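Inddale's Bread Week Is Back, and It's Bigger Than Ever

Get your butter out of the fridge now, because Inddale Bread Week returns this August and the lineup is a treat. Fourteen bakeries have signed on, the old mill at Brurncombe is opening its doors again, and there will be free loaves for the first 400 people through the gate on opening morning.

The mill is the big news. It has stood on the creek since 1732 and hasn't ground any grain for the public since the flood damage to its lower floor. The stones have been dressed, the wheel has new paddles, and the crew ran a first test batch of whole wheat last month. Visitors can watch the grinding from the upstairs gallery and take home a small bag of flour (bring a few dollars in cash, the card reader doesn't get a signal down there). 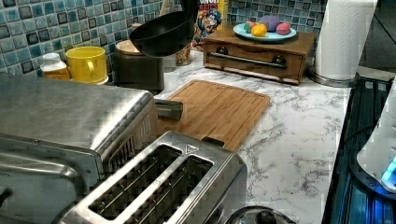

Shuzhen Kang, who owns Qin Bakery on Mill Street, has been up to her elbows in that test flour for weeks. "It's thirsty," she said. "I had to throw out my usual numbers and start over with a lot more water. But the smell when it comes out of the oven! My whole block was at the door."

Kang will be selling a round country loaf made only with Brurncombe flour, along with her scallion buns and a sweet milk bread that sold out before 9 a.m. every day last year. She plans to bake 3000 buns over the week, up from 2000, so late risers may stand a chance this time.

She is also teaching two evening classes on baking at home. The first covers a plain sandwich loaf from start to finish. The second is all about what to do with bread once it's a day or two old, with savory puddings, crumbs for topping pasta, and a garlic toast that Kang says her kids would eat for every meal if she let them. 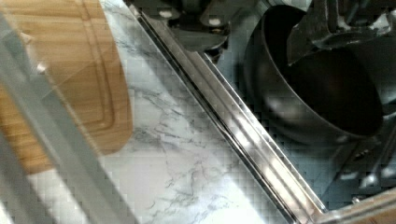

Both classes start at 6:30 p.m. in the Grange hall and cost $12, flour included. Bring an apron and something to carry your dough home in. Last year's classes filled up fast, so it's worth calling the bakery soon.

Over at Naltero, the cafe by the train station, the theme is rye. They'll have a dark, seedy one, a light one with caraway, and a rye and chocolate cookie that this reporter was lucky enough to try warm. Go get that cookie. The cafe will also host the jam swap, where you bring a jar and leave with somebody else's. Labels with ingredients are required this year.

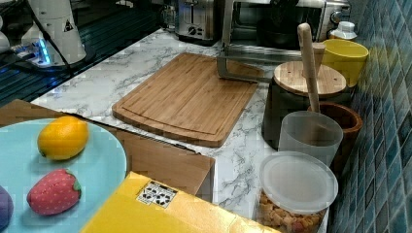
The home bakers' contest has three classes: white, whole grain, and "anything goes," which last summer brought in a braided loaf shaped like a trout. Drop off entries at the Grange hall between 8 and 10 a.m. on the final morning. Judging starts at 11, and the leftovers get sliced up and shared with the crowd, with butter from the Miller Road dairy.

Parking at the mill is tight. A free shuttle will run from the train station every half hour until 5 p.m., and dogs on leashes are welcome aboard.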